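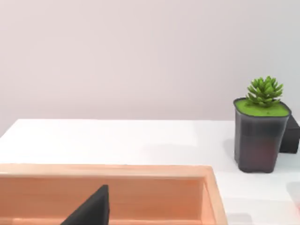 Keeping Succulents Going on a Desk or Kitchen Counter

I killed my first three succulents in a single winter. I was so proud of them, too! I'd lined them up by the sink, I talked to them while the coffee brewed, and I watered them every time I watered myself. By February they were mush. Since then I've kept a small crowd of them alive through two apartments, one very dark rental and a kitchen remodel, and I get asked about them enough that I finally sat down and wrote out what I do. Some of it I read, some of it came from friends, and a fair amount I learned by ruining things.

Watering

Less than you think, and then more than you think. What I mean is that I leave them alone for ages, and when I do water, I really soak them. The pot goes in the sink, I run lukewarm water over the soil until it's pouring out the bottom, I let it drip for as long as it takes me to empty the dishwasher, and back it goes. The little sips from a teaspoon that everybody's aunt recommends only wet the top half inch, and the roots down below never get any.

How do I know when? I poke a wooden skewer all the way down and leave it a minute. If it comes up with dark crumbs stuck to it, I walk away. If it comes up clean and dry I usually give it another few days anyway. In summer that works out to every couple of weeks on my counter, and in winter it can be more than a month. Your kitchen will be different (mine has a radiator right under the window, so things dry out fast on that side).

My neighbor Lai-ching Yeh picks her pots up. She knows what each one weighs dry and that's her whole system. I tried it and I can't do it with the heavy ceramic ones, but for anything in a thin plastic pot it's quicker than the skewer.

Soil

Regular potting mix straight out of the bag stays wet too long. I use half potting mix and half something gritty, usually perlite, sometimes coarse sand if I have a bag open. Wet the perlite a little before you pour it or you'll be breathing the dust. The cactus mix sold in small bags is fine, but feel it first, as some brands are mostly peat with a picture of a cactus on the front. I add grit to that too.

If you bought a plant and the soil is a hard brick that water just runs around, don't fight it. Sit the pot in a bowl of water for half an hour, let it drain, and then repot it once it's dried out again.

Pots

Drainage hole. I will argue about this with anybody. If you've fallen in love with a pot that doesn't have one, keep the plant in a cheap nursery pot and drop that inside the pretty one, then lift it out whenever you water. I did that for years with a Colta planter I got as a housewarming present, and it worked so well that I never got around to drilling it.

If you do want to drill, use a diamond bit for glazed ceramic and go slow, with a dribble of water on the spot the whole time. Put a cross of masking tape where you want the hole so the bit doesn't skate. Plastic is easy — a regular bit at low speed with a scrap of wood behind it. Glass I leave alone. I have cracked enough of it.

Skip the layer of pebbles in the bottom. I used to do it religiously. All it does is raise the soggy part closer to the roots, and it takes up room you could have filled with soil.

Light

Most kitchens are darker than they look to us. If your plant is stretching, with long gaps between the leaves and a sad lean toward the window, it wants more light, and no amount of fertilizer will fix that. Move it closer. I turn mine a quarter turn whenever I wipe down the sill, so they grow more or less straight.

When you move one into strong sun, take a week or two over it. I put a lovely fat echeveria straight out on the balcony one June and it had brown scorch patches by dinner time. Those don't heal, by the way. You just wait for the bottom leaves to drop and new ones to fill in.

The very dark rental is where I gave up and bought a clip-on grow light, a Mavetti, on sale. I ran it on a plug-in timer from breakfast until I got home from work. Nothing fancy, but everything under it held its shape.

And if you have a desk with no window anywhere near it, get a good fake one! I mean it. My friend Elaine Lins has an artificial one in her bathroom that I tried to water. Twice.

Dusting

Dust matters more than people expect, on real leaves and on plastic ones. For real succulents I use a soft makeup brush that I keep just for this. Don't wipe the ones with the powdery, bluish coating. It's there to protect the leaf, it comes off on your fingers, and it won't grow back on that leaf.

Artificial ones can take more. Every so often I carry mine to the sink, swish them upside down in cool water with a drop of dish soap, rinse, and stand them on a towel overnight. If the stem is glued into the pot and you don't want to soak the whole business, a hair dryer on the cool setting gets most of it. For the sticky film you get near a stove, a cotton swab with a bit of diluted dish soap and some patience. Try one leaf at the back first in case the color comes off.

Bugs

Little tufts of white fluff down where the leaves meet the stem are mealybugs. Dab them with a cotton swab dipped in rubbing alcohol, and look again in a few days, and again after that. They hide. Keep the plant away from the others for a month, even if it looks clean.

Tiny flies hovering over the soil mean it's too wet. Let it dry right out and put up a yellow sticky trap.

White marks on the counter

Mineral rings from saucers come off most laminate with a paste of baking soda and water, left on for ten minutes and wiped with a damp cloth. White vinegar is faster, but keep it off marble and other natural stone, where it'll leave a dull spot. Zuzanna Szewczyk, who I used to share an office with, sticks felt dots under her saucers so they can't scratch, and I've copied that everywhere. A cork coaster does the same job and costs next to nothing.

The same vinegar will take the chalky crust off terra cotta. Half vinegar, half water, soak the empty pot for an hour, scrub with an old toothbrush, rinse well.

Babies

If a healthy leaf pops off cleanly, lay it on top of dry soil somewhere bright and forget about it for a few days before you start misting. Not every one takes. I'd say nearly 80 percent of mine did the summer I was home a lot, and last year hardly any. The ones that root will look like nothing for weeks and then there's a rosette the size of a lentil. Leave the old leaf attached until it shrivels up and drops off by itself.

Next time I'll write up the herbs, including what I finally did about the basil.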